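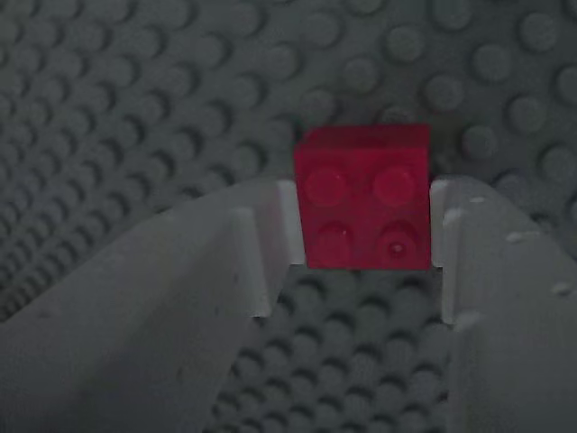

Spring at Eynon Meadow

The frogs started up on the north side of the Ukia road the same week the last ice went off the ditch, and I've been walking around in a good mood ever since. If you haven't been out to the meadow yet this year, go in the evening, wear boots you don't love, and stand by the second gate until your ears adjust. It's loud! My sister called while I was out there and thought I was standing next to a generator.

I want to catch everybody up on the wet meadow, because a lot has changed since the January letter. Back then we were still waiting to hear whether we could plug the old drain that runs down to Clolatach Creek. We heard, we plugged it, and the water is now backing up across the low end just like the old maps say it used to. I measured 44 inches at the staff gauge this morning (that gauge doesn't start from the bottom of the pool, so please don't picture me up to my neck).

The sedges are the part I'm most excited about. We put in 313 plugs last fall, tussock sedge mostly, with some blue flag iris mixed in along the edge where the muskrats had chewed things back. I went down the rows with a clipboard and found 143 of them showing green. Sedges can be slow to wake up in cold soil, so I'm not giving up on the others, and I'll go down the rows again when the nights warm up.

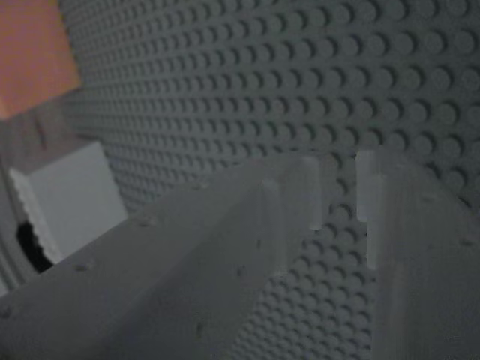
The beavers, since you asked

Yes, they're back. There's a fresh dam below the culvert, low and messy, and a stretch of willow that looks like somebody went at it with a dull pencil sharpener. I think it's wonderful. I also know that the last time the creek came up, it went over the Janell farm lane and stayed there for most of a month, and that wasn't wonderful for anyone trying to get a hay wagon through.

So we're looking at a pond leveler, a long pipe set through the dam with a cage on the upstream end. The beavers keep their dam, the pond stays at a height we can live with, and the lane stays dry. The quote I have is $300 for the pipe and fencing if we put it in ourselves, and I've got waders in three sizes.

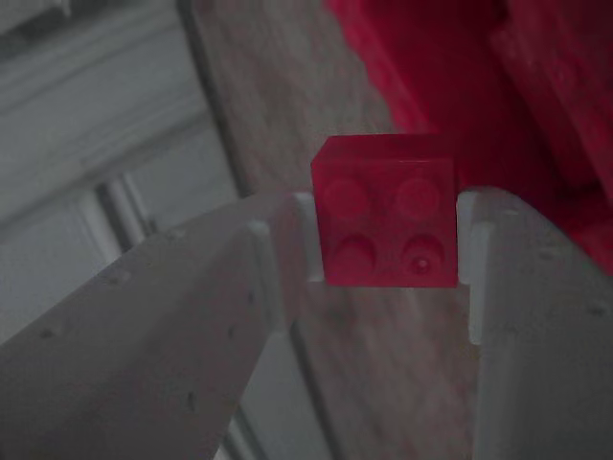 Lleucu Vaughan wrote back after the last letter to say she'd leave the pipe out for one season and see where the water wants to go. The lane flooded in her grandfather's day too, she says, and the snipe nested right beside it that year. She'd like to see the lane moved uphill before anybody touches the dam.

I've been chewing on that one. Moving the lane would cost a whole lot more than a pipe, and it isn't our lane to move, but she has a point about the snipe. I heard one winnowing over the far corner two nights in a row, that wobbly, hollow sound that makes you look up too late every time. 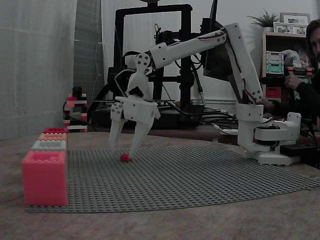 If they're settling in down there, I don't want us stomping around with fence pliers in the middle of nesting. My thinking now is to hold off on the leveler until the young are up and flying, keep an eye on the gauge, and talk to the Janell folks about using the upper gate in the meantime.

A couple of small things before I go. The boardwalk has a soft plank just past the bench, so step long. Please keep dogs leashed on the creek side, even the good ones. And if you come across a clutch of eggs stuck to a twig, a clear blob that looks like tapioca, leave it in the water and send me a note about where you saw it. I'm keeping a map on the kitchen wall and there's plenty of room on it.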